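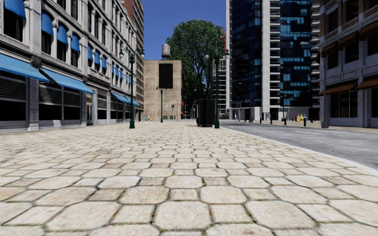
**Felleck street simulator – frequent questions**

**What do I get with the kit?**
You get the simulator, one city map and 5 sample routes for sidewalk delivery robots. The map has 1,665 objects, including lamp posts, trash bins, bollards and newspaper boxes. Each of them can be moved or removed.

**Do I need a real robot?**
No. You can load our standard robot model, or import your own in URDF format.

**Can I change the light and the weather?**
The light, yes. Rain is planned for August.

**Is there a trial?**
Yes, for 30 days. After this the license costs 814 euros per year for one computer. Schools should write to Albane Royer for a lower price.

**My robot stops at every curb. What is wrong?**
Most often the wheel radius is given in centimeters. The simulator expects meters – please check this first, and then send the log file to Uldis Kütt.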